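Shared Workshop Robotics, Unit 6: Grasping thin objects with two arms
Handout for sessions 11 and 12
Prepared by Heather Te Moana. Bench notes by Vasilis Kos.
Revision of 7 March 2024

6.1 Scope

Unit 5 ended with both arms homed and the head camera calibrated against the table plane. This unit covers picking up a pen or similar thin stick, holding it over a cup, and releasing it. The task needs little force and a lot of alignment. Most faults come from the approach angle, and only a few from the motors.

Before starting, read the Wodach controller notes, sections 2 and 4. The Cellora driver must be running on the workshop PC. Anyone building at home with the older Stojanović board should set the baud rate by hand; auto-detect fails on that board after a warm restart.

6.2 Frames and offsets

Each arm has its own base frame. The table frame has its origin at the near left corner, x to the right, y away from the operator, z up. All cup and pen positions are given in the table frame. Convert to the arm frame only at the last step, in the planner.

The tool offset is measured from the wrist flange to the midpoint between the finger pads. Measure it again after any change of fingers. An offset that is 3 mm wrong does no harm on a block and will miss a pen completely.

6.3 Grasp and release

A cylinder between two flat surfaces has one contact line on each side. It can still roll or tilt about that line. Close slowly, stop at the first rise in motor current, then add a small fixed amount of travel. Do not close to a fixed position – pens differ in diameter, and the error goes straight into the linkage.

Hold the pen far enough from the lower end that the fingers clear the cup rim. A tilted pen is acceptable as long as its lower end lies inside the rim circle. The planner checks this with the rim diameter entered in the task file, so enter the real value for your cup.
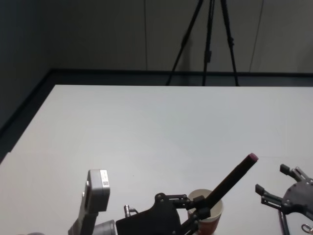

Bench views, both arms, paper cup.

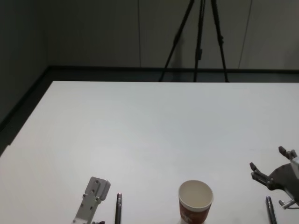
Keep the second arm out of the release volume until the first has opened and backed off. The interlock in the task file is a software flag and does not cut power. The stop button does, and it must be within reach of the person at the keyboard.

Release in this order:

1. Lower until the tip of the pen is below the rim.
2. Open the fingers at low speed.
3. Wait 200 ms.
4. Retract along the tool axis, then raise.

Raising before retracting is the usual cause of a tipped cup. An empty paper cup weighs very little, and light contact from a finger linkage is enough to move it.

6.4 Logging

Log joint positions and motor current at 200 Hz. The Wanetti logger writes one file per run and numbers it automatically. Reference run 888 is a clean release; run 1428 has a deliberate tool offset error in x. Plot the current traces of both on the same axes and mark first contact in each.

6.5 Exercises

a) Derive the largest tilt at which a pen of length L, gripped at its midpoint, keeps its lower end inside a rim of radius r. Assume the grip point is on the cup axis.

b) Repeat (a) with the grip point displaced by d from the axis.

c) From run 1428, estimate the offset error and state the method used.

Hand in plots and working before Unit 7. Home builders may send logs from their own arms, with the measured tool offset written on the first page.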